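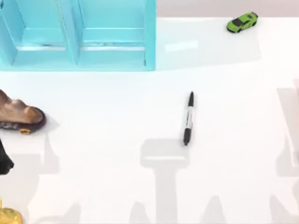 April, 4:16 p.m. Left arm on the Irkden cell was drifting again, so I stopped the run after 254 cycles and redid the home offsets. Joint three was the bad one. Loaded the new values into the sim first and parked both arms, then ran the check moves there. Fine. Vichien Jitpraphai swapped the wrist cable and tightened the base bolts. Greased the right arm too. Need to order another Drirkar cable tomorrow.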